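Review: the Finon bench set for robot pushing tests, after one winter of use

Rating: 4 out of 5

I bought this set for our small test room at Sowa, where we check the arms before they go back to customers. The set has a perforated metal platform in sections, a wooden board, bolts in two lengths, a straight rod tool for the arm and a printed booklet with the title "Good Practice for Contact Tests on a Table". The shape blocks are sold separately, and you can also use your own. I paid 1,591 for everything with delivery, and I paid it from our normal budget, so nobody gave me a discount for writing this.

Most reviews I read before buying were speaking about the platform only. I want to write more about the booklet and the rules inside, because for me they are half of the value, and also the place where I have complaints.

The platform and the board

The platform sections join well. There is a thin seam where two of them meet, and I was afraid that the board would rock over it. It does not. The holes are clean, I did not find sharp edges, and the blue paint has stayed on except near one corner where we dropped a wrench.

The board is maple, glued from several planks. This is a good choice and a small problem at the same time. Maple is hard and a block slides on it nicely, but you have glue seams across the surface. With a fingernail I can feel one of ours. The booklet says to note the position of every seam on the test sheet and to keep the start position of the blocks between the seams when possible. I thought this was too strict, until my colleague Mirjana Ivanov compared two groups of runs, one which crossed the seam and one which did not. The small blocks turned a little when they crossed. Now we write it down always.

We keep bolts in the platform just in front of the board at the two front corners. They give you the same reference each morning, and if somebody moves the board, it is easy to put it back. I would like to have a real stop on the sides also. For this price it should be in the box.

The rod tool

It is a simple cylinder with a rounded end. There is not much to review. It fits our flange with the adapter ring, and the adapter ring is the weakest part of the set. Ours came loose after 182 runs. The booklet tells you to check the screws every 400 runs, and I think this number is too optimistic. We check them at every start of shift, it takes less than a minute.

The rules in the booklet

The booklet is short and it is written for people who already know their own safety documents. It says clearly on the first page that it does not replace the risk assessment for your cell or the manual of your arm, and I was glad to see this. Some cheaper sets, for example the one from Brurnau we had before, give you a list of "safe settings" as if all rooms and all arms were the same.

These are the rules which we kept, with my comments:

Start height. The tool should stop above the board before each run and wait for the operator to confirm. We had this already, but now the height is written on the sheet and not only in the head of the operator.

Start place of the tool. It should be away from the blocks, over free board, so that the first movement down does not touch anything. Simple, but new people forget it.

Free space in front. Leave an open area of board on the side where you want to push. The booklet asks for half of the board. On a smaller board this would be difficult, on this one it is fine.

No stacking. All blocks stand directly on the board. If one falls over another, the run is marked as not valid and you start again. I agree with this rule completely.

Hands. No hand goes over the platform while the arm is enabled, also not for "only one block". We made this rule stronger and we put it on the door. Your own procedure for stopping the arm must come first here, please do not take it from a booklet or from me.

One rule we did not keep. The booklet wants the blocks placed on a printed paper template and the paper taken away before the run. On our board the paper pulled the light blocks with it. We use the camera picture of the last layout and place them by eye, and for our purpose it is enough.

What I do not like

The language of the booklet is heavy. The word "shall" and the word "should" are mixed in the same paragraph, and in a text about rules this is not a small thing. In chapter 2 the same check is first required and later only recommended. I wrote to Finon in May and they answered politely that it will be corrected in the next printing. I have not seen this printing yet.

There is no empty test sheet to copy. You must make your own. Notham, who sell a similar set, include one.

The board also needs a protected place in the night. We left it near the heater over one Sunday and the far edge lifted a very little. With weight on it, it came back after some days - but I would not try it again.

Our usual layout

For the weekly check we use eight blocks in four colors, two of each color, and put them as a loose group in the far part of the board. The two red ones, the star and the cylinder, go nearest to the free side. 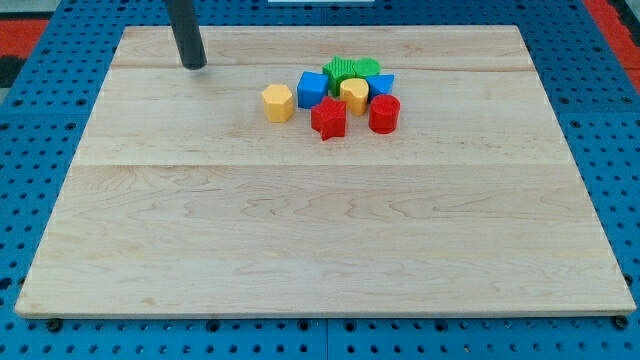
Who should buy it

If you have one arm and you do contact tests every week, I think the set is worth the money. If you only need a flat surface for a demonstration, buy the platform without the board and save the rest. For a school I would wait for the corrected booklet, as students will read each "should" as "maybe".

I took away one star for the adapter ring and for the missing side stops. The board and the platform I would buy again.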